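Gumach Opens Kaimal Showroom With a Full Floor of Stone-Look Tables and Counters

KAIMAL, April 19, 2023 - Gumach, the family-run maker of tables and kitchen counters, is delighted to announce the opening of its new showroom in downtown Kaimal, just across the street from the old Clediria theater. The doors are open now, the coffee is on, and neighbors near and far are warmly invited to come in, look around and stay as long as they like.

The new space covers 3,980 square feet and brings together, for the first time under one roof, all 58 surface finishes that Gumach currently offers. Visitors will find everything from deep slate tones to soft creams, along with the company's newest line, Zomine, a group of pale, marble-style tops made for homes where the big table has to do a bit of everything - homework, holiday dinners, sewing projects and the occasional jigsaw puzzle that stays out for a month.

"We have wanted a place like this for a very long time," the company said in a statement. "People like to run a hand over a tabletop before they bring it home, and they like to see how it looks in the morning and again late in the afternoon. We put in the biggest windows the building would allow, and we hope folks will take their time."

Zomine tops have a nearly white ground with a light, cloudy mottling in place of strong veins, a look that customers asked for again and again during the company's visits to home shows last year. The line comes in three thicknesses and can be ordered with square or softly rounded corners. Dining tables start at $922, with delivery inside the county included in the price.

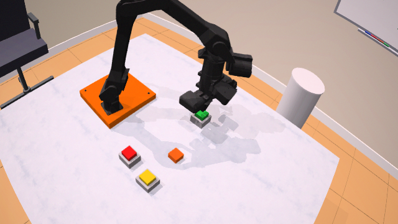 Opening Month Offers

Through the end of April, shoppers who order any Zomine table at the Kaimal showroom will receive 20 percent off matching benches and side tables. Sample tiles in every finish are free to take home, and the staff will gladly set aside a larger piece for anyone who wants to borrow one for a few days and try it next to their own cabinets and floors.

The showroom also has a small play corner for children and a long worktable at the back where customers can spread out their plans and measurements. No appointment is needed, although visitors with a whole kitchen to plan may want to call ahead so that someone can sit down with them properly.

About Gumach

Gumach designs and builds tables, counters and benches for homes and small businesses. Its workshop is located outside Kaimal.

Media contact: Gumach Press Office, Kaimal showroom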